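From: Raimo Heiskanen
To: Surness list
Subject: Re: [surness] Winter coat sales, is it worth to wait?

Murdo Yule wrote:

> Hello everybody,
>
> I need a new wool coat before the cold starts and my old one can't be
> repaired any more (the lining is gone and the left pocket too). I looked
> at the Vindis page and they show "up to 40% off outerwear" already now.
> My wife says this is the usual trick and I should wait until January.
> But last January I waited for boots and when the sale came there were
> only the smallest and the largest sizes.
>
> So my questions are: does anyone follow the prices at Vindis or Ramow
> through the year? Is the autumn sale a real one? And does the list code
> still work together with a sale price, or only with full price?
>
> I take a 42 long, which is never easy.
>
> Murdo

Hello Murdo, hello all,

I can answer a part of this, because I kept notes on coats last year. I wanted one for myself and one for my son, and I am the kind of person who writes prices in a notebook. Please excuse my English where it is stiff.

First, your question about Vindis. The words "up to" are the important ones. When I looked last autumn, the 40 percent was for the rain jackets in two colors, a yellow and a kind of brick red, and the wool coats had a much smaller reduction. I have looked again yesterday evening and it seems to be the same idea this year. The long wool coat in charcoal is reduced a little. The navy one is not reduced at all, but it stands on the same sale page between the reduced things, with the normal price in normal letters, so it is easy to believe that it is cheaper. I almost made this mistake with a scarf.

What I did not find last year was a price that was first raised and then "reduced". I had that suspicion, and I wrote down the full price of the charcoal coat in August, in October and after New Year. It was the same each time. So I think the autumn sale there is real but small, at least for wool.

In January the same coat went down more. I have to be fair to your wife, she is right about the money. But you are right about the sizes. In the first days of January I still saw 38, 40, 42 and 46 in regular length. The long lengths were already gone before the sale began. I wrote to their customer service about this and they told me, very politely, that long and short lengths are ordered once for the season and do not come back. For a 42 long I would not wait.

Ramow is a different case. They do not make a big autumn sale, but they send a code by e-mail if you leave a coat in the basket and close the page. Edin Krasniqi wrote about this on the list in spring, and I tried it after I read his message. It took two days until the e-mail arrived. The code was valid for one item, not for shoes, and it had to be used before midnight of the next day. I used it for my son's parka. You must be logged in with your address, otherwise they have no place to send it to. I can't promise that they still do this.

Their returns have also changed. Before, you could send back everything for free. Now the first return in an order is free and for the second they take a small fee out of the refund. So if you want to order the 42 long and the 44 regular to compare them, put them in one order and send back only one parcel. I did two orders and paid for learning this.

About the list code. Chepkoech Muli arranged it with Suominen and not with Vindis, I think some people mix this up. At Suominen it works on full price only. If you put a reduced item and a full price item in the same basket, the code is accepted and takes its part from the full price item, and the reduced one stays as it is. The page doesn't explain this well - it only shows one sum at the end. At Vindis there was a code two winters ago, but when I typed it in last month I got the message that it is expired. If somebody has a newer one, please write it here.

I should say some words about Suominen coats also, because Murdo perhaps does not know them. They are cut straight and rather wide in the shoulder. I wear a 40 in most brands and in theirs I could fit a thick sweater under it and still move my arms well. The sleeves are long. My brother has very long arms and for once he did not complain. The fabric is heavier than the one from Vindis and it needs a strong hanger, the thin wire kind will make points in the shoulders after one season. Mine has now such points and I am trying to steam them out with not much success.

The lining is the weak place. On mine the seam under the arm opened in the second winter. I took it to the tailor near the bus station and he closed it in one afternoon. He showed me that the seam allowance was very narrow there. He said it is better to have this seam done again when the coat is new, and I will do it with the next one. You wrote that your old lining is gone, so maybe you are also a person who is hard on linings. If the wool on the outside is still good, have you asked what a full new lining would cost? I asked once for an old loden coat and decided against it, but it was not a crazy price, and the pocket could be done at the same time.

Wekesa Athumani asked me off the list about second-hand, and he allowed me to answer here. I have bought two wool coats used and both were good. What I look at is the collar fold, the edge of the cuffs and the place where the bag strap goes over the shoulder. If these three places are fine the rest is mostly fine too. I hold the back of the coat against a window to look for moth holes. I put every used coat in a closed plastic bag in the freezer for some days before it goes in the closet. My freezer is small and for this time we eat a lot of fish sticks to make room.
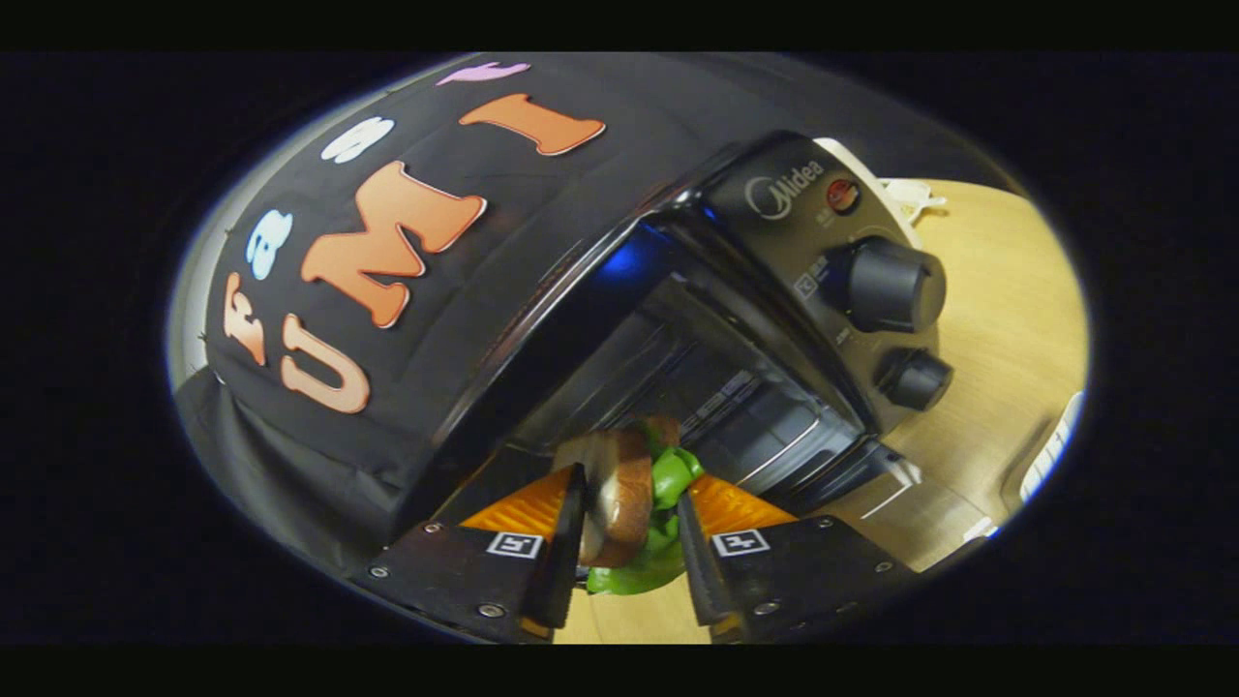

Also on second-hand, be careful with sellers who write only S, M, L for a man's coat. Ask for the width from armpit to armpit, with the coat closed and flat on a table, and for the sleeve from the shoulder seam. For long lengths ask also for the back from under the collar to the hem. A serious seller gives you these numbers the same day. One time a seller answered me "it fits normal", and I did not buy.

Now to the dates. The Ramow winter sale opened last year already before the holidays for people with an account, and for all others a few days later. The Vindis one opened in the evening, I believe at 8, and the page was so slow that I gave up and came back after breakfast. By then the good gloves were sold out but there were still many coats. Suominen doesn't announce anything, the prices are simply lower one morning. If you put the coat on the wish list there, they are supposed to write you when the price changes. For me this worked once and once it did not, so I would also look by hand.

One more thing for those who order from Vindis. They have changed the parcel service, and the pickup point is not any more the kiosk but the locker at the gas station. The locker has only a few large doors. If they are full, the parcel goes back to the depot and you must choose a new day. A coat in a box always needs a large door. I now give my work address and it is much easier, but of course this depends on your work.

So for Murdo my advice is this. Try the Ramow basket code first, with the 42 long if they show it, and give it the two or three days. If no e-mail comes, take the charcoal one from Vindis now with the small reduction. Keep the tags on and the receipt in a drawer, because last year they refunded the difference to a customer on this list when the price fell inside the return period. I think it was Edin, maybe he can write how he asked for it and if he had to call or if a message was enough.

If you want to try the Suominen one for the shoulders before you order, you are welcome to come by and put on mine. It is only a 40 and regular length, but you would see the cut and how heavy it is. After 5 I am usually at home.

I have also the notebook pages as a scan, with the prices for August, October and January. The handwriting is not nice and some notes are in Finnish, but the numbers are clear. The attachment limit of the list is too small for it, so write me directly if you want it.

Best regards,
Raimo

_______________________________________________
surness mailing list
To change your settings or leave the list, write to the list address with the word "settings" or "leave" in the subject.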